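Clarkby Household Methods Unit
Workshop tips: comparing grippers on soft laundry

The following guidance is issued to staff and visiting students who carry out gripper comparisons on the sock-sorting bench. It replaces the sheet dated December and should be read together with the Hamwood bench rules.

Choosing the load

Use plain socks in strong, distinct colours. Patterned socks confuse the scoring sheet, and very thin ones fold into shapes that no two observers will describe in the same way. Socks should be laundered before a new series begins and replaced when the cuffs lose their stretch.

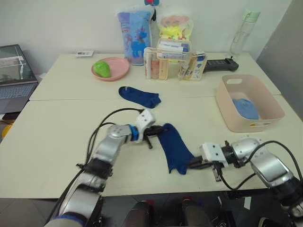

Two-handed holds should be tested before any folding is attempted. Each arm takes one side of the sock and lifts it clear of the table. A navy sock held in this way, hanging loosely with the toe drooping, gives the observer a fair view of both grips at once. Leave its partner on the table within reach, so that the next trial can start without anyone leaning across the bench. Record the hold as good only if neither side slips during the full count.

Finger pads and approach

Two finger sets are at present under comparison, the Grirkholm and the Tô. Each is to complete 267 picks before any opinion is entered in the log. Pads are inspected after every session and wiped with a dry cloth. Do not use household cleaner on them. 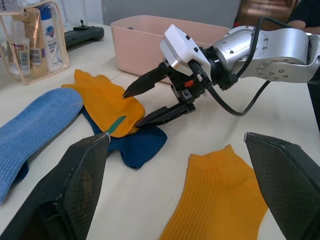

Most failed picks in the earlier series came from the approach. Staff tended to bring both fingers down on top of the fabric, and the sock was then pushed along the table. A better habit is to open the fingers in a V, with the upper tip on the sock and the lower one sliding beneath it near the edge, as with the mustard sock lying partly over the navy one. Overlapping socks are harder than single ones and must be logged separately. Thắng Lại keeps the log and will return any entry in which the two have been mixed.

Stretching and laying out

Once a sock has been lifted, it should be drawn out between the arms before it is laid down. Pull gently and stop while there is still a little slack. Cuff and toe should each be held near the end.

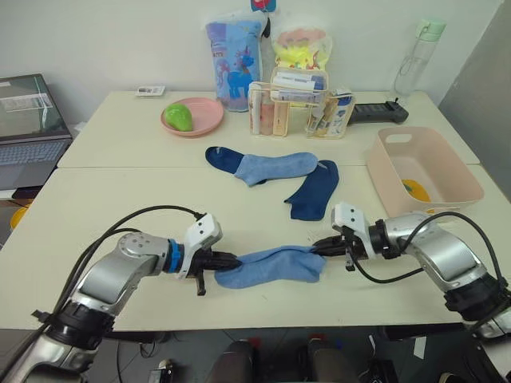 Light blue sock held at cuff and toe, with a slight sag in the middle.

Clearing away

Return all socks to the storage basket and close the log at trial 173 or at the end of the session, whichever comes first. Questions about arm settings should be addressed to Vichien Saithong.

Last revised Sep 7, 2025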